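Print this page | E-mail this page

Surow kitchen opens dry goods table for smaller shoppers

Surow, 16/05/2021 - Jidetti has opened a dry goods table at its Surow kitchen, where people can buy rice and other staples by the spoonful. Customers bring their own tub or jar and pay by weight, with a smallest sale of 100 grams.

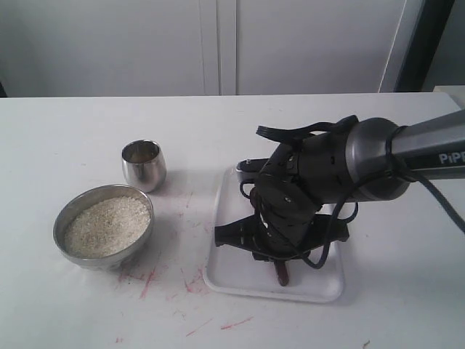 By Liya Araya, Jidetti press desk

The table follows a trial at Whiteley in March, when the firm sold 2857 portions over six weeks. Most people there wanted enough for one or two meals and had no use for a large bag. Whiteley will keep its own table open through the summer.

Rice is kept in steel bowls, which are easy to scrub and do not hold smells. Staff wash the bowls at closing time and fill them again in the morning.

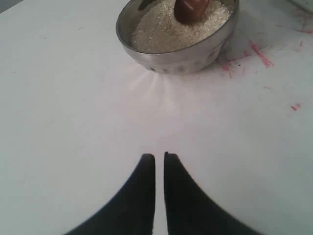
Steel bowl, filled nearly to the rim.

The kitchen tried metal scoops first but found them noisy and awkward for older customers. It has now gone over to long-handled spoons - one to a bowl, and never shared between foods. 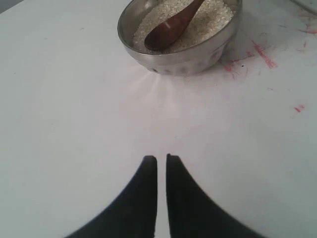 FOOD AND SHOPPING

Prices are the same at both sites. Anyone who forgets a container can borrow one from Skimik, the shop next door, for a small deposit. 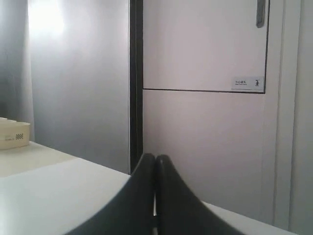 Samir, a regular at the Whiteley table, said he would like to see lentils and split peas added, as he still has to buy those by the kilo. Jidetti said it would look at both before the autumn.

Print | E-mail to a friend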